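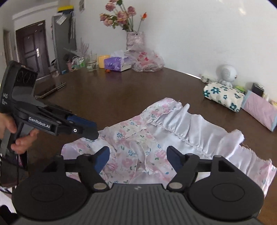
**Figure 6.1** A floral-printed garment on a dark brown table. Printed cloth is the usual starting point for the study of repeats.

# Chapter 6: Patterns That Repeat

Most people own a great many patterns and have looked closely at almost none of them. You can test this on yourself. Without getting up, try to draw the pattern on your shower curtain, your favorite shirt, or the bathroom floor you have stared at every morning for years. You will probably get the colors right. You may get the flowers, if there are flowers. Then you will try to put the second flower next to the first, and your pencil will stop, for the simple reason that you have no idea where it goes.

Where it goes is the subject of this chapter.

In Chapter 5 we dealt with single motifs: how to draw one leaf, one star, one reasonably convincing bird. A printed fabric asks a harder question. The cloth comes off the roll by the yard, and the designer did not draw all of it. She drew one piece, called the **repeat unit**, and arranged for that piece to be copied over and over until the mill ran out of cotton. Everything you see in a finished print is either inside that unit or a consequence of how its edges meet.

The edges are where the trouble lives. A beginner fills the middle of the unit with lovely roses and leaves the borders bare, so that no rose is ever cut in half. On paper the result is charming. Printed, it looks like a window with thick white bars across it. The bare borders line up, your eye finds them at once, and from then on the roses might as well have stayed home.

## The Remerholm wallpaper

A story passed around in the trade makes the point better than a diagram. A small hotel in Remerholm ordered wallpaper for its dining room from a printer named Multer. The design was a climbing vine with berries, and the sample, a sheet about the size of a tea tray, was much admired. Multer printed 800 rolls, enough for the dining room, the hallways, and apparently any other room that held still.

On the sample there was one berry slightly darker than the rest. It gave the sheet a bit of life. On the wall there were hundreds of dark berries, marching in perfect diagonal rows from the baseboard to the ceiling, and the guests at breakfast could look at nothing else. The vine had vanished. One waiter, asked what was on the walls, said, "Stripes."

Nothing had gone wrong at the press. The paper was exactly what had been ordered. The designer, a patient man named Olumide Amadi, was called in to fix it, and he did so by making the pattern worse: he darkened five more berries in the unit, scattered unevenly. The diagonals went away. He is said to have charged more for the five berries than he had for the vine.

We will call a stray line of this kind a **track**. Tracks are hard to see in a single unit and impossible to miss in a roomful of them. You will learn to hunt for them in Section 6.4, and you will then see them in restaurants for the rest of your life, for which the author accepts no responsibility.

## Four things you can do to a shape

Underneath the flowers, every repeating pattern is built from a short list of moves. You met them briefly in middle school, possibly on a Monday, and may have let them go.

- A **translation** slides the shape in some direction without turning it.
- A **rotation** turns it around a fixed point.
- A **reflection** flips it across a line, like a mirror.
- A **glide reflection** flips it and slides it along the same line. Footprints in wet sand do this: left, right, left, right.

Translation is the one move no allover print can do without. If you cannot slide the pattern over and lay it exactly on top of itself, it isn't a repeat, however busy it may be. The other three are optional, and a good deal of the character of a print depends on which of them the designer used.

Rotation is the move dressmakers care about most. Suppose every flower in a print stands upright, stem down. Dressmakers call this a **one-way** design, and it must be cut with all the pattern pieces facing the same direction, or the wearer's left sleeve will bloom toward the floor. If half the flowers are turned upside down, the print is **two-way**, and the pieces can be laid head to toe. If flowers are also turned through 90 degrees or tossed at every angle, the cutter can do nearly as she pleases, and less cloth ends up as scraps. Many a carefree tossed bouquet was designed with a close eye on the price of cotton.

## Straight and dropped

Once you have a unit, you still have to decide how to stack it. In a **straight repeat**, each unit sits squarely beside its neighbors, like tiles laid by someone in a hurry. In a **half-drop**, each column slides down by half the height of the unit. The drawing is the same in both cases, and it takes the same amount of ink, but the half-drop hides its seams far better. The eye follows a straight row easily and gets lost on a staggered one.

The old Fikstead mill samples, which we will use throughout this chapter, include several prints made in both versions. Shown the pair side by side, students nearly always say that the half-drop is the more detailed drawing. They are usually annoyed to be told.

### Before you begin

For the exercises you will need tracing paper, a ruler, a soft pencil, and one piece of patterned cloth larger than your hand. A shirt or pillowcase will do. Don't use plaid, which gets Chapter 7 to itself and deserves it.

Lay the cloth flat and smooth it out, as gathers and folds will bend the rows and send you looking for turns that aren't there. Pick one small feature that is easy to recognize, such as the tip of a particular petal, and find the next place where exactly the same feature appears, facing the same way. Check its surroundings too. Fabric designers are fond of near twins, and a petal that matches while its neighbors don't is a decoy.

Mark both points on your tracing paper and join them with an arrow. Now find a second match in a different direction and draw that arrow as well. With those 2 arrows you have, in principle, described the whole bolt. Section 6.1 explains how, using a method set out by Ebrahimi that requires no algebra and only a moderate amount of squinting.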